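Speaker notes: "Where does the rubbish go?"
Bogdan Baran, October lunchtime talk, 30 minutes including the argument at the end

Open with the bin. Don't say hello first, they know who I am. Hold up the lid from the Norau pedal bin, the one that never closed, and wait. Someone will laugh. If they don't, carry on as if they had.

First point. People don't litter indoors because they are bad people. They litter indoors because the bin is two steps too far away, and two steps is a long way when you're holding a phone and a sandwich. We kept a tally in the workshop building over one spring: 3,163 items left on tables, sills, chairs and floors. Of those, 293 were within arm's reach of a bin. Pause here. Let them do the sum.

(If Sadowski's people are in the room, mention that their canteen was not the worst. Do not say who was.)

Second point, the paper ball. Everyone in this room has made one. You finish with a bit of paper, you squeeze it, and now it feels dealt with. The squeezing is the problem. A flat sheet still looks like something you ought to see to. A ball looks finished, so it can sit there till Christmas.

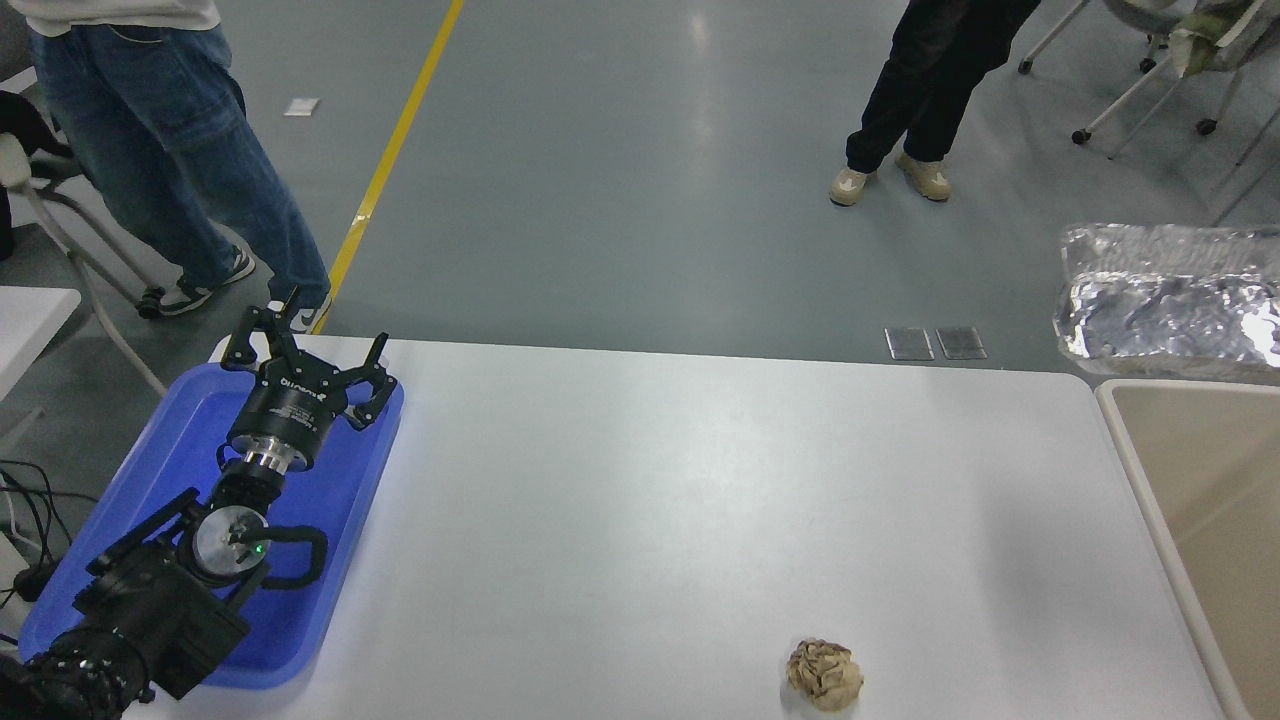 Tables collect rubbish for the same reason they collect everything else, which is that they are flat and at the height of your hand. I used to think it was laziness, and said so in a memo I now regret. Look at the crumpled paper on the white table, and then at the bin just to the right of it. Nothing in the bin. I'd like to leave that one up for as long as they can bear it. Then point out the foil behind the bin, and the white scrap over on the floor. The foil is my favourite. Foil always gets a second life in people's minds, they think they'll use it again, and they fold it or squash it and put it on a surface to wait.

Slow down here, I rushed it last time.

Third point, what we tried. Signs: no. The sign with the cartoon badger: worse, somebody took it home. Bigger bins from Worex: people filled them with coats. We spent 200 pounds on stickers and I still have most of them. Ask who wants stickers.

What helped was dull. We moved the bins to where people stand up from the table. We took the lids off. One wipe-down before lunch and one before home time, done by whoever was sitting there, with no rota, as the rota itself had become litter.

Lukix make a nice open bin and I get nothing for saying so.

Questions. Someone will ask about recycling. Say it's a separate talk. Someone will ask about mugs. Sit down.

Take my lid home afterwards.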